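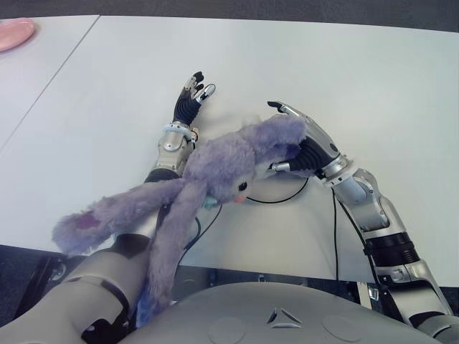 Kirsty Maihi asked on the last call whether the July delay to fiber testing would push the labeling trial past the end of the grant period. It will not. The trial start moves by 2 weeks and the closing date is unchanged.

**Wetell Soft Toy Textile Recovery: progress report, August 7, 2026**

## Collection

Intake at the Kirnitz depot reached 600 kg of discarded plush toys for the reporting period, against a target of the same amount. Toys with battery packs or sound modules were pulled at the door and sent to the electronics stream. Their weight is excluded from the total.

## Sorting and fiber testing

Shell fabric and filling are now separated before weighing. A batch of 298 toys was opened and logged by shell fiber, filling type and closure. Polyester pile over polyester fill remains the dominant combination. Mixed fills (foam beads, shredded offcuts, plastic pellets) are the main source of rejected material, and most came in with older stock.

Sewn-in labels were missing or unreadable on many items. Where the label was legible it generally agreed with the test result for the filling. Agreement was weaker for shell fabric, and we have asked Cao to rerun the acrylic blends before we rely on those figures.

The delay in July came from the fiber scanner, which was returned for recalibration. Samples held during that time have been processed.

## Reuse of filling

Nitiren accepted the first baled fill for carding. Their notes ask for tighter control of thread and plastic eye washers, both of which reached the card. A second hand check has been added after opening. It slows the line, and the effect on labor cost will be reported next quarter.

## Budget

Spending is within the approved lines except freight, which is 18 percent over. The overrun is covered by the unspent equipment allowance, and we request approval to move the funds.

## Next period

- Receive repeat results on acrylic blends
- Begin the labeling trial at Kirnitz
- Ship the second fill consignment to Nitiren
- Agree on a written limit for thread content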